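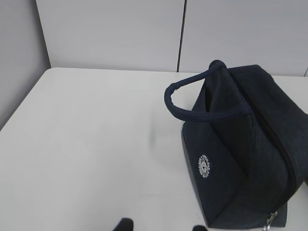

Wodside Neighborhood Library
Minutes of the Board Meeting

Held Thu 7 February in the upstairs reading room. The chair called the meeting to order at 7 p.m. A quorum was present.

Minutes of the previous meeting
Approved with one correction: under "Parking," the lot on Hanrahan Street should read "the lot behind Hanrahan Street."

Budget
The board reviewed the statement for the quarter. Spending on heating was over plan. The balance of the repair fund stands at $2,000, all of it set aside for the roof over the children's section. The transfer of $900 from the general fund to the book fund was moved, seconded and carried.

Roof repair
Two bids have been received, from Skollent and from Vokham. The Vokham bid is lower but leaves out the gutters. The board agreed to ask both firms for a revised price on the same scope of work. Decision held over to the next meeting.

Opening hours
A request for Sunday hours was discussed at length. Members in favor pointed to the number of students who ask for weekend study space. Members opposed raised the cost of staffing and the wear on the boiler. A motion to open on Sunday afternoons for a trial period starting in September carried, with 2 members voting against.

Lending rules
The loan period for new fiction will stay at two weeks. Large-print titles may now be renewed by telephone. The desk staff asked for clearer wording on holds – the present notice does not say how long a reserved book is kept – and a new text will be drafted before the next meeting.

Book sale
The spring sale will be held in the main hall as before. Donations will be accepted at the side door during opening hours only. Encyclopedias and textbooks will not be taken.

Other business
The drinking fountain near the entrance is still out of order. The city has been notified again in writing.

The meeting was adjourned at 8:40 p.m.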